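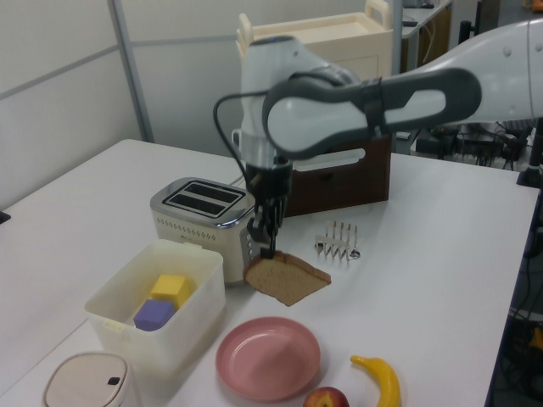 Brown bread and a cream-colored toaster.

How to host a breakfast with your council member

A breakfast is one of the easier ways to get a local elected official and a group of residents into the same room. It is short, it is cheap, and it usually fits on a council member's calendar before the workday fills up. These steps are for a congregation, tenants' group or block association that has not done it before.

1. Call the scheduler first

Do not start with the council member. Every office has a person who keeps the calendar, and that person decides whether your request gets read. Call, ask for the scheduler by title, and then follow up by email the same day. Give a choice of 2 dates. Avoid budget season and the days right before an election, when many offices have rules about appearances.

Your email should say who you are, where the breakfast will be, how many people you expect, and what they want to talk about. Keep it to one screen. If your group has never met the council member, say so.

2. Check the rules on food and gifts

Most cities limit what an official can accept. Coffee and a light meal at a public event are normally fine, but the limit is different from place to place, so read your city's ethics page or ask the office. Skip the plaque and the gift basket. If your group is a nonprofit or a house of worship, the event can't be used to support a candidate, and nobody should collect checks at the door.

3. Pick the room

Use a room people already know. We have used the lower hall on Rivera Street for years. It holds 43 seated, and that is enough. Look for step-free entry, a restroom on the same floor, and outlets that are not all on one circuit. Two coffee urns and a toaster on the same line will trip a breaker.

4. Set the menu

Ask about dietary needs on the RSVP form. If you have guests who keep kosher or halal, order sealed meals from a certified kitchen and leave them sealed. For everyone else, bread, fruit, hard-boiled eggs and coffee will do. Check the calendar for fasts and holidays before you settle on a date. September is a hard month for us and we no longer try.

5. Write a run sheet

Ours looks like this:

7:30 Doors open, coffee
7:50 Welcome
7:55 Council member speaks
8:10 Questions
8:40 Thanks and close

Send it to the scheduler a week ahead. Name one moderator. Veerle Maes does it for us, and she collects questions on index cards while people eat, then groups the ones that overlap. We take 4 topics at most. Anything about a single person's case – a parking ticket, a benefits problem – goes to the staff member in the room, privately.

6. The morning of

Have someone at the door by 7:15. Officials often send an aide ahead, and the aide will want to know where to stand and where to park. Confirm how the council member likes to be introduced and how to say the name.

7. Follow up

Send a thank-you note within two days and list any promises made, in plain words. Stavros Gavalas keeps our list and calls the office once a month until each item is answered.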